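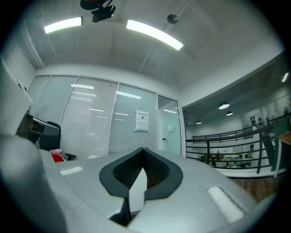 Mivville council signs off on grippers, argues about the cupboard

Mar 31, 2018

Mivville Council has agreed to spend money on robots, provided the robots are small, come without arms and can be locked up at night.

After a meeting that ran well past the sandwiches, councillors approved the first stage of a plan to buy hand-held gripper units for the Bruddale sorting centre, where library returns, lost property and the contents of the council's internal mail all meet. Staff will carry the grippers around and do ordinary jobs with them, and the recordings will be used to work out which of those jobs a fixed machine could take over. The fixed machine is stage two. Stage two has no budget, no site and, in the words of one councillor, no friends.

The first order is for eight units. The original request was for 10, trimmed after the finance team asked what the last two were for and was told "spares". A line for spare parts has since appeared further down the same page, at a sum close to the price of two grippers.

Wulan Nasution, who wrote the business case and has now rewritten it four times, told the meeting the purchase price was the least interesting number in the document.

"Everyone goes straight to the unit cost," she said. "I'd like somebody to ask me about finger pads. Pads wear out. If you budget for the gripper and not for the pads, by November you own a very expensive paperweight."

Cr asked about finger pads. The answer took 20 minutes and covered grip texture, cleaning, the shelf life of rubber and the merits of ordering from a supplier in the same time zone. Minutes record it as "noted".

Two suppliers made the shortlist. Hosoda offered the lower price and a two-year warranty, which on closer reading covered the shell and the electronics and stopped short of anything that touches an object. Daladine was dearer but included training, replacement pads for the first year and a phone number answered by a person. The council went with Daladine, subject to a trial, a legal review and the settling of a question about freight that has been unsettled for longer than the project has existed.

The trial will cover 1076 separate pick-ups, a figure that caused some unease in the chamber. Asked how it had been reached, Ms Nasution said it was the number of items that passed through the centre's returns bench on a day last year when the staff were cross enough to keep a tally. No one proposed a rounder one.

Items will include hardbacks, envelopes, umbrellas, lunch boxes and single gloves. Wet umbrellas have been moved to a separate list at the supplier's request. Picture books with squeaking or flapping parts are also excluded, over the objections of the children's librarian, who pointed out that they make up a fair share of her day.

Discussion then turned to storage, and stayed there. The business case sets aside one lockable cupboard with charging points. The sorting centre has one lockable cupboard, and it holds the Christmas lights. Three solutions were put forward – move the lights, buy a cupboard, or store the grippers in the chief executive's office. The third had considerable support from everyone except the chief executive.

A second cupboard has been added to the budget under "ancillary equipment". It will need its own quote, and by the council's own rules anything over $200 needs more than one quote. The cupboard came in at $200 plus delivery. Officers have been asked to find out whether delivery counts.

There was a short exchange on jobs. The union's position is that it will wait for stage two before becoming alarmed, and that in the meantime its members would like it written down that carrying a gripper for a shift is tiring and should come with proper breaks. The breaks were agreed to. Rosters will be set so that nobody uses a unit for more than an hour at a stretch, with a wrist assessment at the beginning and end of the trial.

Privacy took less time than expected. The units record what is in front of them, and the centre will mark out the benches where they may be used. Lost property containing names or bank cards will be pulled out first and handled the old way, by hand, with sighing.

One councillor voted against the whole thing. He said he had seen the council buy a drone, a talking kiosk and a floor polisher with an app, and that he still walked past the kiosk most mornings. It says good morning, he told the chamber, at all hours.

Ms Nasution said the kiosk had been purchased without a maintenance line. The new plan has one, plus a replacement schedule, a disposal plan for the batteries and a page setting out what would count as a reason to stop. If the trial shows that people with grippers are simply slower than people with hands, and that no fixed machine would do better, the report will say so and stage two will be dropped. She added that this would still be cheaper than the polisher.

Delivery is due within 10 weeks of the contract being signed. Staff at Bruddale will be trained in two groups, returns bench first and mail room second, and results go back to council in November. The Christmas lights are staying where they are until a decision has been made on the cupboard.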